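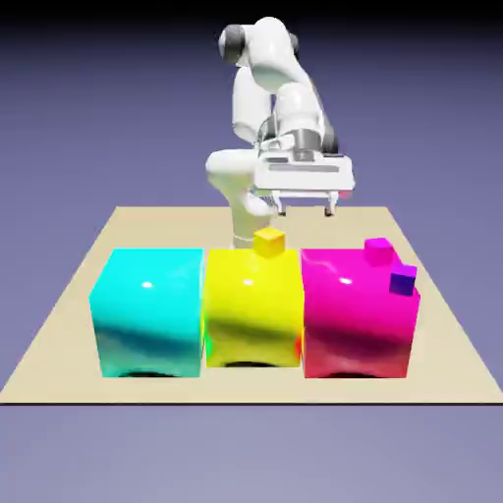

# Algate District Attorney's Office Opens Free Record-Clearing Clinic in April

The Algate District Attorney's Office is very pleased to announce that its record-clearing clinic will open its doors in April at the Barbosa Community Hall, and everyone who has been wondering whether an old misdemeanor can be sealed is warmly invited to come in and ask.

The clinic opens at 8 in the morning and there is no charge for any part of it. Attorneys from the office will sit down with visitors one at a time, look over their court papers and, where the law allows, help them fill out a petition before they leave (please bring a photo ID and any case numbers you still have, even if they're scribbled on an old envelope!).

"We get calls every week from people who finished their probation years ago and are still being turned down for apartments," said District Attorney Edileuza Bittencourt. "I would love to see every one of them walk through that door."

The office estimates that roughly 3,000 county residents may qualify. There is room for 300 appointments in this first round, and walk-ins will be seen as time permits. Felony convictions and open cases can't be handled at the clinic, though staff will gladly point visitors to the public defender.

Interpreters will be available in Portuguese and Indonesian, arranged by clinic coordinator Fitriani Sinaga.

**Media contact:** Cauã Andrade, Public Information, Algate District Attorney's Office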